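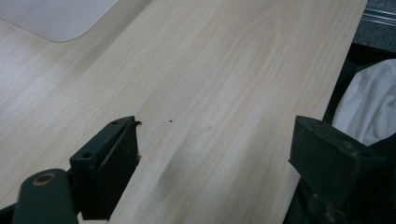
Svend Mogensen says he only came for the soup and stayed two winters. Fair enough, the soup's good. But we need more like him, so please read on and pass it round.

TABLE HOSTS WANTED, Falten Repair & Supper Evenings
Start: July. Evenings only. Paid, not loads.

Who we are: small outfit above the old Hegarty seed shop in Skistlow. One long evening a week people bring in broken stuff (lamps, zips, toasters, chairs with a wobble) and sit down to eat while it gets looked at. Been going a good while now. Busier than we planned for.

What we need: 5 table hosts and one kitchen lead.

Table hosts. You look after one table for the evening. Say hello, find out what's broken, write the ticket, get them to the right fixer. Keep the chat going. Clear plates. You don't need to be able to mend anything, though you'll pick bits up whether you want to or not. Some people come in cross about a kettle and some come in because the house is quiet, so you need to be alright with both.

Kitchen lead. One pot of something, bread, a pudding if you can face it. Must be happy cooking for up to 79 on a big night, usually far fewer. Food hygiene certificate needed, we'll pay for it if yours has run out. Enda Egan has done it up to now and will show you where everything lives, incuding the good ladle.

Hours: 6 till late-ish. Late-ish means washed up and chairs stacked. Kitchen lead comes in earlier, sort that out with Enda.

Pay: £18 an hour kitchen lead. Hosts get a flat fee per evening, same for everyone, ask us and we'll tell you the current one. Supper included both jobs. Bus fare back if you live out past the Traltedero roundabout, bring the ticket.

You should be:
over 18
OK with stairs (no lift yet, we have applied, again)
able to do most weeks, not every week
fine with noise. There is a sewing machine and a man who tests radios

Nice to have: a second language, first aid, driving licence. Somebody who understands the hot water boiler would be treated like royalty.

Not needed: CV. Degree. Own tools. References yes, two please, not family.

How to apply: write us a few lines, half a page is plenty. Say which job, which weeks you can't do, and one thing you own that's broken. Post it through the Skistlow door or hand it in at any supper evening. No phone messages please, the phone is one of the things waiting to be mended.

We'll ask people in for a trial evening, paid, no formal interview. You do a table alongside one of us and then we have a cup of tea and see how everbody feels.

If you applied last time and didn't hear back, sorry, the box got wet. Do try again.

Anything you need changed so you can do the job, tell us in the letter and we'll sort it before the trial. Kids can't be on shift with you but they can eat.

Closing date: when the places are filled. Hosts tend to go first.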